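About Us | Dirlow Kitchens

Category: Our Company / Kitchen Storage and Organisation

Reading time: 3 minutes

Who we are

Dirlow Kitchens designs, supplies and fits storage for household kitchens. The company began as a cabinet workshop in Raveck and moved into interior fittings when customers kept asking for help with cupboards they already owned. Our Raveck premises now include a workshop, a warehouse holding 3,000 stocked components and a showroom open to the public.

Our clients are homeowners, builders and property managers. Each year we complete fittings in 2,000 kitchens, most of them existing rooms where the benchtop and doors are to remain in place.

What we do

A consultation begins with the contents of the kitchen. Our staff ask which plates are used daily, where the knives are kept and what has been pushed to the back of the corner cupboard. Measurements are taken afterwards. A written proposal is then issued, normally within 72 hours, and remains open until the client has had time to consider it.

The company offers three product groups:

- Vilitz pull-out baskets for base and corner cabinets
- Enache drawer inserts and dividers
- Shelving and door fittings made to order in our own workshop

Corner cabinets

The corner base cabinet accounts for a large share of our enquiries. It is deep, it is dark, and in many homes it holds things that are seldom taken out. A wire pull-out brings the contents forward into the light, and a basket near the sink gives crockery and cutlery a convenient place - particularly in a household where several people share the washing-up.

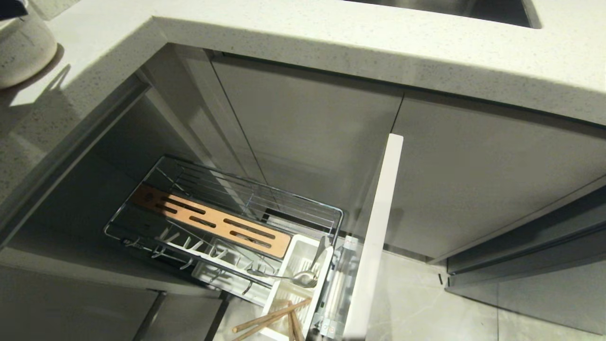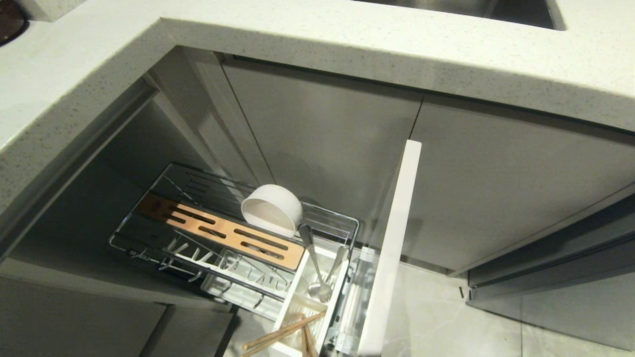 Chrome wire basket with slotted wooden board, in a grey corner cabinet. The second view has a bowl and two spoons in place.

Our standards

All fittings are installed by our own employees, who complete training at the Raveck workshop before attending a client's home. Work is inspected on the day of completion and again after 8 weeks, when runners are adjusted if required. Packaging is removed by our staff and sorted for recycling.

Visiting the showroom

The showroom is open from 9 am, with the exception of a short closure in January. Visitors are welcome to bring cabinet measurements, photographs or a favourite saucepan that has never fitted anywhere. Appointments are recommended for full kitchen consultations.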